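Verbal promises in soccer transfers – do they count for anything?
Project report, Thaddäus Egger and Lemlem Feyisa 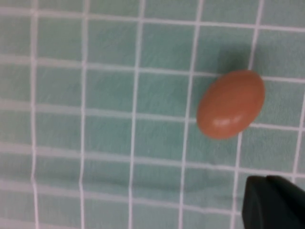 Fig. 1. Pale green surface with white grid lines.

1. Question
A player says the club told him he could go. The club says it never did. Who do fans believe, and does it change once the season starts? We picked lower league soccer – big clubs have been done to death.

2. What we used
Posts from the Plunmont supporters forum, July only. 641 posts after we threw out repeats and the ones that were just emojis. Each was tagged player side, club side or neither. Lemlem tagged first, Thaddäus second. Where we disagreed we talked it over, and if that went nowhere it went into neither.

The case: Moser, left winger, wanted to join Zisley. Said the chairman had shaken hands on it the winter before. Nothing on paper. Club turned down 3 bids and he missed the first week of preseason training.

3. What we found
Before the missed training most posts were on the player's side. Lots of "a promise is a promise". After it, the mood flipped fast, faster than we expected. Same usernames in a lot of cases, which was the interesting part. People who wrote long posts mostly stuck with their first opinion. Short angry ones moved around.

Money hardly came up. We had a whole tag ready for the transfer fee and barely used it. Loyalty came up constantly, but people meant different things by it – loyalty to the fans, to the contract, to the coach who gave him his debut. We should of split that tag in the beginning. Too late by the time we noticed.

Nobody quoted the actual contract rules. One poster, a retired referee going by Ira, tried to explain that a spoken deal is hard to prove and got ignored for two pages.

4. Problems
One forum, one club. Forum people are louder than normal fans. The plan said 3000 posts and a second forum, then the plan said 1000, then we ran out of time. Sarcasm was hard to tag, we probaly got some wrong. Also Thaddäus supports Zisley. He says it made no difference to the tagging.

5. Next
Do the loyalty tag properly. Interview a few of the posters who switched sides. Maybe an agent, if one answers email.

Tag list and spreadsheet are in the shared folder, second tab.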